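Manual de instalação e operação – Célula de apoio à copa Motex
Secção 4: Preparação do posto simulado e reorganização das tarefas do pessoal

Revisão de 2026-08-01. Substitui a versão de abril.

4.1 Âmbito

Esta secção aplica-se às cozinhas de empresa em que a arrumação da bancada passa a ser partilhada entre o pessoal da copa e um braço robótico comandado pelo software Cosembridge. O ensaio em simulação é obrigatório antes da entrada em serviço. Os operadores designados devem concluí-lo no posto de formação, com o supervisor de turno presente.

A instalação mecânica do braço está descrita na secção 3. As ligações elétricas só podem ser executadas por técnico autorizado.

4.2 Alteração de funções

Com a célula em serviço, a recolha de objetos da bancada deixa de constar da folha de tarefas manuais. Mantêm-se a cargo do pessoal:

- a limpeza das superfícies;
- a reposição do frigorífico;
- a triagem de vidro e de loiça danificada;
- a verificação dos alimentos frescos.

Passa a existir a função de operador de célula, exercida em períodos de 2 horas, com rotação obrigatória. O operador valida os alvos propostos pelo sistema, autoriza os ciclos e regista as paragens. Não executa tarefas de limpeza durante o período em que está designado.

Nota: a rotação deve ser afixada junto ao quadro de turnos antes do início da semana. As trocas entre colegas são permitidas desde que ambos tenham a formação registada.

4.3 Ensaio em simulação

1. Iniciar sessão no Cosembridge com o cartão individual. Não utilizar a sessão de outro operador.

2. Abrir o menu Ambientes e selecionar Cozinha, configuração 16.

3. Aguardar que o indicador de carregamento passe a verde. Se aparecer o código 244, fechar o ambiente e repetir o passo 2.

4. Abrir a vista geral. Confirmar que a base do braço está assente na unidade escura e que a bancada de pedra está carregada com os respetivos objetos.

5. Mudar para a vista próxima da garra. Identificar o objeto vermelho e verificar a sua posição em relação aos dois dedos.
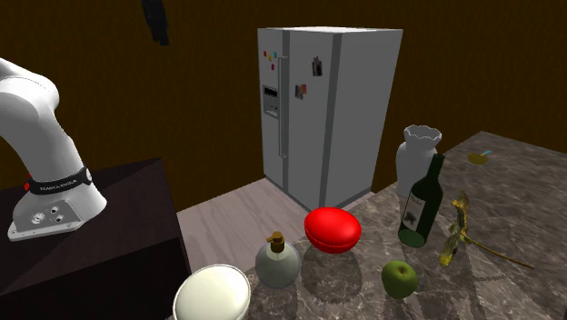
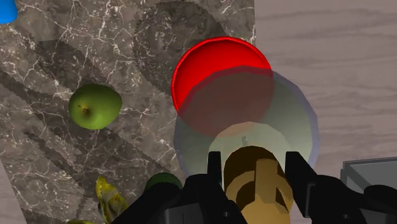 Figuras 4-1 e 4-2. Ambiente Cozinha em simulação: vista geral com o braço e o frigorífico (4-1); vista próxima da garra, com a esfera translúcida sobreposta ao objeto vermelho (4-2).

6. Na vista próxima, rodar o ponto de observação até distinguir o limite entre o mármore e a superfície de madeira. As faixas de sombra sobre o mármore não são obstáculos e não devem ser assinaladas como tal.

7. Selecionar o alvo na lista lateral e comparar o nome apresentado com o objeto visível. Em caso de divergência, premir Rejeitar e escrever o motivo no campo de observações.

8. Premir Autorizar ciclo. Manter a mão junto ao comando de paragem até ao fim do movimento.

9. Executar 2 ciclos completos sem intervenção. Um ciclo interrompido pelo operador não conta para a validação, mas deve ficar registado.

10. Guardar o relatório e terminar a sessão. O relatório é enviado ao supervisor de turno.

CUIDADO: a conclusão do ensaio não autoriza a operação do braço real. A autorização é emitida em separado, nos termos da secção 5.

CUIDADO: no posto real, é proibido retirar ou colocar objetos na bancada com um ciclo em curso. Premir Pausa, aguardar a imobilização e só depois entrar na zona marcada.

4.4 Garrafas e recipientes altos

Os recipientes altos exigem confirmação adicional. Antes de autorizar um ciclo na sua proximidade, alternar entre as duas vistas e verificar a folga lateral. Na falta de visibilidade suficiente, excluir o objeto e deixá-lo para recolha manual.

Nota: nos locais equipados com dedos Gestetti, aplicar os limites de abertura indicados na folha fornecida com o acessório.

4.5 Registo de paragens

Cada paragem é registada pelo operador que a efetuou, com a hora, o alvo selecionado e o passo em que ocorreu. Os registos destinam-se à afinação da célula e não são utilizados na avaliação individual. Esta regra deve ser comunicada ao pessoal antes da primeira sessão.

Os pedidos de assistência são dirigidos à Kouris, com o relatório da sessão em anexo. Até à resposta, a bancada volta ao regime manual e a folha de tarefas anterior é reposta no quadro de turnos.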